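Grumell two-arm sorting kit: the gallery

Posted in August, under Reviews

Grumell will sell you a pair of robot arms, a pair of grippers and a licence for the software that stops them hitting each other. The price is 1,739 a month on the hire scheme, which covers everything except the table, the bins, the electricity and the person who stands next to it saying "go on, then". We had it on loan at Evside for long enough to form opinions.

The job we gave it was dull on purpose. Our returns corner takes in empty packaging from the shop side, and all of it has to be parted into bottles, cartons and whatever is left. Svend Ingvarsson has done this by hand for nine years and has never once asked for a software update, so the kit had something to live up to.

What you get

The Grumell box holds the arms, the grippers, more cable than seems decent and a quick start guide that starts quickly and then slows down a good deal. Set-up took us two afternoons. The second went on teaching the software where the edges of the bins were, a thing it learned well and then forgot over lunch.

The grippers are the good bit. They are plain parallel ones with two fingers each, and you can set how hard they close from a menu that someone has clearly thought about. The menu for setting how fast they close is in a different place altogether, under Comfort.

At work

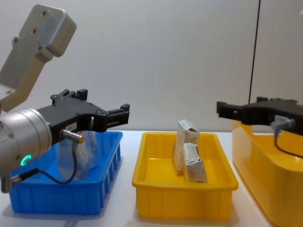
Blue bin for the bottle, yellow for the cartons, and an arm on either side. Cartons in this sort of state are what we mostly get, and they were the reason for trying the kit at all.

Guðlaug Laxdal wrote in to say that her site had the same kit for most of a winter and that crushed cartons were where it earned its keep or didn't. A square box any machine can pick up, she said, but a bent one has no sides worth the name, and her pair would close on a fold, lift the fold and leave the rest of the carton behind. She got round it by turning the closing force down and the number of tries up. She would hire it again, though she'd want the Grosex finger pads from the first day and would not let the salesman talk her into the stand.

We did let the salesman talk us into the stand. It is a very nice stand. At present it has a plant on it.

On the finger pads we side with Guðlaug. Sigrún Briem fitted a set for our last few runs and the muttering from the returns corner dropped by a good half. They are sold separately, naturally.

Bottles gave us less bother. Clear plastic has a bad name with machines that have to look for things, and we had braced ourselves, but once the lighting was sorted out the kit coped well enough - better than it did with the cartons, to the annoyance of everyone who had bet the other way.

Help when it sulks

Support is by phone until five in the afternoon. Kaj Holst rang them twice. The first call was answered at once by someone who knew the answer. The second was answered at once by someone who knew the first person.

Against the Ravn

People ask how it compares with the Ravn, which costs less and has a single arm. The Ravn is simpler to set up and takes up less of the table. The Grumell gives you a second arm, and with it a second arm's worth of settings. If your sorting is all tidy boxes, save your money. If it looks like ours, ask Grumell for a loan before you sign, and send them your worst packaging to practise on.

Svend's own verdict was that it was polite and didn't touch the radio. The loan kit goes back at the end of the month, minus the plant.

Words and gallery: Anum Orakzai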